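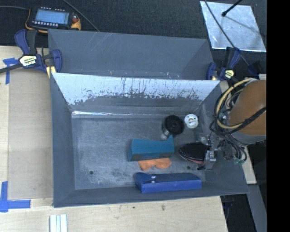

Re: [bin-picking] Grasp results, second round

From: Pierina Serra
Date: 11/09/2020

Hi all,

Sorry for the slow answer, it's been a week! Quoting the bit I'm replying to:

> Your success rate looks great on boxes, but how does the
> Orkmont planner do on dark stuff against a wall? Ours at
> Trellthorpe loses the depth data and just gives up.

Good question, and yes, dark things are still our worst group. We ran 2343 grasp attempts with the two gray bins clamped together, and 170 of them failed. Of those failures, 109 were on black objects (the wheel and that black oval thing with the reddish bit down one side are the main offenders). The teal and blue pieces hardly ever give us trouble.

What helped most was letting the planner fill in missing depth from the color image before it picks a grasp point. I was pretty skeptical when we tried it – the bin walls are so scratched and shiny that I figured it would start grabbing at reflections. It did that 17 times, all near the back wall, so I now mask out a strip there and live with missing the odd part.

I haven't tried the Bartoš scoring trick yet. If someone at Vasura still has the script from January, could you send it my way? I'd love to run it on the same objects before we swap them out.

Pierina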